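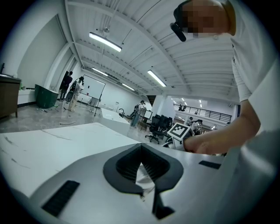 April, grocery diaries, second notebook

Started at 8:40 with coffee and the Flilau diaries, and I should have started with the Hamada ones, because the Flilau envelope is a mess and it ate the whole morning. Writing this down while I still remember which pile is which.

Where we are: 77 households have handed in a full month of spending diaries. Shewit wanted more, I wanted more, but it's enough to get going and the rest can be folded in when they arrive. Receipts are all typed up (thank you Nilton, your eyes must be killing you) and we're just past 2,000 lines in the master sheet. One line is one item on one receipt, so a bag with three cans of the same beans is one line with quantity 3. Please please keep to that! Somebody had split them out in the Flilau batch and I've been stitching them back together.

The unit price problem. Everything we want to say hangs on price per kilo or per liter, and half of the receipts don't print a weight. The Garkitz ones are the worst, they print things like "RICE LG" and then a price, and LG has been two different sizes this spring. Liya went by the store and wrote down the shelf labels, so for now I've built a little lookup tab (it's called shelf_sizes, don't rename it) with the old size and the new size and the first receipt we have with each. If the receipt falls in between I've marked it with a question mark and left the unit price blank. I don't want to guess these. A smaller bag at the same price is exactly the kind of increase we're trying to catch, and if I guess wrong it vanishes.

Tried to let Zotix match the item names on its own. It does fine on milk, eggs, flour, sugar, all the plain stuff. Then it put dishwashing liquid in with cooking oil, and every kind of "cream" in one bucket, so there's face cream averaged in with sour cream and the dairy line shot up like crazy. I had a good ten minutes of thinking I'd found something. Note to self: look at the most expensive items in a category before getting excited about the category.

Fix for now: nonfood gets flagged by hand first, then the matcher runs on food only. Slower, but the food basket looks sane. Bilal thinks we can train it on the hand flags later and he's probably right, that's a job for when we're not in a hurry.
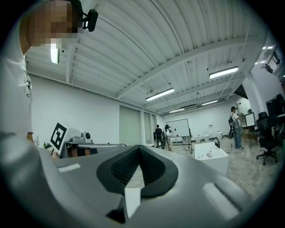 Gray grip up close, marker and rail behind.

After lunch, the index. Base month is set to 100 for each household separately, and then I average across households. Berhanu came over to argue about this and I think he has a point, so I'm putting both sides here.

My way: every household counts the same. A single person on part-time wages counts as much as a family of six with two paychecks. That suits our question, which is what the price rise feels like from inside a kitchen, and the small budgets don't get drowned out.

His way: weight by spending, the way the big official indexes get built, so that we can put our line next to theirs and not compare apples to shoelaces. If we don't, anyone reading will say the gap between the lines is only the weighting. Fair.

So we'll run it both ways and show both. It's one extra column. The thing I really don't want is switching between them halfway through the report, so I've named them index_equal and index_spend and I'm going to be a pain about it.

Wages side: this is thinner than I'd like. We ask for take-home pay in the diary, and people write it in all kinds of ways. Weekly, every two weeks, monthly, one person wrote "same as before" which is sweet but before what? I've put everything on a monthly footing. For the biweekly people I multiplied by 26 and divided by 12. Please don't just double it, that loses two whole paychecks a year and makes them look poorer than they are. Overtime is mixed in with base pay in most of the Hamada forms and I can't pull it out again. Shewit is rewriting the question for the next round so that it asks for regular pay and extra pay on separate lines.

A few pay rises show up in the diaries, mostly small. I looked at whether those households changed what they buy and I can't say yet. A month of shopping is so lumpy! One big trip for oil and rice and it looks like somebody's living it up, and then there's nothing but bread and onions for a week and a half. We need the second month before I'd draw even a pencil line through it.

Stuff people write in the margins, which I love and which we have no column for: "went to the other store, bus fare cost what I saved." "Neighbor gave us eggs." "Did not buy meat, do not ask." I've started a tab called margins and I'm copying them in word for word with the household code only. The bus fare one matters, I think. We count the cheaper price and not the trip to get to it, and I'd like to bring that up when we're all together.

Open:

Liya: shelf sizes for pasta and laundry soap, same store as before.
Nilton: the blurry Flilau receipts, are there originals? Some have lost the bottom line with the total.
Bilal: nonfood flags, I've done up to the letter M, take it from there if you have time.
Berhanu: send me the category list you use for the spending weights, the one I have is old.
Me: rerun dairy without the face cream. Back up the sheet. Answer Shewit about returned bottles (deposit refunds come through as negative prices, I've been leaving them out of food, tell me if that's wrong).

Stopped at 5:15, sheet saved as v2, the old one is in the archive folder.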